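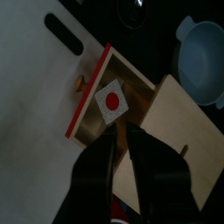

実演教示(じつえんきょうじ)というのは、ロボットにやってほしい作業を人間が一度やって見せて、その動きを記録して覚えさせる方法の総称です。英語では learning from demonstration とか programming by demonstration と呼ばれていて、日本語だと「模倣学習」とごっちゃに使われがちなんですが、私はこの項目では、見せる側の話を「教示」、そのデータで学ぶ側の話を「模倣学習」と分けて書きます。見せる動きは、たとえば引き出しの開け閉めや小物の出し入れといった家の中の用事でいいんです。ただ、開いた木の引き出しの中に赤い丸の白い札が一枚立っているだけでも、黒い指をどの角度から入れるか、けっこう悩むんですよ! 人間の手なら考えもしないところで、教える側の癖がそのまま出ます。

やり方の種類
大きく分けると、直接教示と遠隔教示があります。

直接教示(ダイレクトティーチング、キネステティックティーチングとも)は、腕そのものを手で持って動かすやり方です。関節の力を抜いておいて、人が手首のあたりをつかんで連れていく。直感的でとても楽しいのですが、重い腕だと肩にきますし、カメラに自分の手や頭が映り込むのが悩みどころ。Kopecký の講習資料では「手添え教示」という訳語が使われていて、私はこの言葉がかなり好きです(あまり広まっていませんけど)。

遠隔教示(テレオペレーション)は、離れたところから操縦するやり方です。操縦桿、VR用のコントローラー、同じ形の小さな腕(リーダー)を動かして本番の腕(フォロワー)に真似させる方式など、道具はいろいろ。リーダーとフォロワーの方式は、人が関節の限界を手で感じられるので、無理な姿勢を記録しにくいのがいいところです。反対に、力の手ごたえが返ってこない機種だと、つかみすぎや押しつけすぎに気づけません。

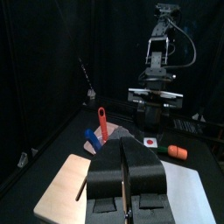
手で直接動かしたほうが早いし正確なのに、どうしてわざわざ遠隔でやるんですか、という質問が読者の方から届きました。もっともな疑問で、一本の腕に決まった軌道を覚えさせるだけなら、私も直接教示をすすめます。遠隔が効いてくるのは、カメラの映像と動きを組にして学習に使うときです。人の体が映らない映像が録れますし、両手を使う作業では左右の腕を一人で同時に動かせます。腕を2本とも手で引っぱりながら細かい作業をするのは、やってみるとわかりますが、かなりの曲芸です……。

記録されるもの
記録の中身は、関節の角度、手先の位置と向き、グリッパーの開き具合、それに各カメラの映像というのが標準的な組み合わせです。カメラは手首につけるものと、作業台の脇や上に固定するものを併用することが多いです。手首のカメラは指先と物の距離がよくわかる代わりに、指そのものが大きく映って奥の物が隠れます。固定カメラは全体が見えるけれど、細かい隙間は苦手。どちらか片方だけで済ませようとして、あとで後悔したのは私です。

時刻合わせも忘れずに。映像と関節の記録がずれていると、見た目にはきれいな実演でも学習には使いにくくなります。私が使っている記録ソフトの Truvness は、録り始めに時計を合わせる画面が出るのですが、最初のころは毎回読み飛ばしていました。

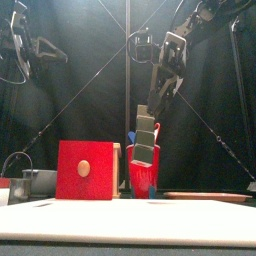 録る回数についてもよく聞かれます。私が Nerurance という自分の練習用の課題集で録ったときは、全部で205回の実演になりました。そのうち最初の40回は捨てています。操縦に慣れていない時期の動きで、途中で止まったり、行ったり来たりが多すぎたんです。回数の目安は作業によってまるで違うので、この数字はどうか真似しないでくださいね。物の置き場所を毎回少しずつ変えること、つかむ向きにも幅を持たせることのほうが、あとで効いてくるというのが私の実感です。

失敗の扱い
つかみそこねた実演を残すか消すかは、流儀が分かれます。落としたところで終わっている記録は、私は成功例とは別の場所に分けます。でも、つかみそこねてからやり直してうまくいった記録は、立ち直り方の見本になるので残す派です(Hundent の設定では初期状態で消えてしまうので、録る前に切り替えておきましょう)。

もうひとつ、操縦者が変わると動きの癖も変わります。右から回り込む人と、上からまっすぐ降ろす人の記録を混ぜると、学習の方式によっては、その中間の、だれもやっていない動きが出てくることがあります。混ぜるなら、だれの実演かわかる印を記録につけておくこと。私は印をつけ忘れて、2日かけて映像を見返しました。

用語について
「ティーチング」とだけ書いてある場合、工場の現場では、ペンダントと呼ばれる操作盤で位置を一点ずつ登録する作業を指すことが多いです。この項目の実演教示とは重なる部分もありますが、点と点のあいだの動きを機械側が計算するところが違います。ペンダントの使い方は「位置教示」の項目に書きました。

最終更新:2024-06-20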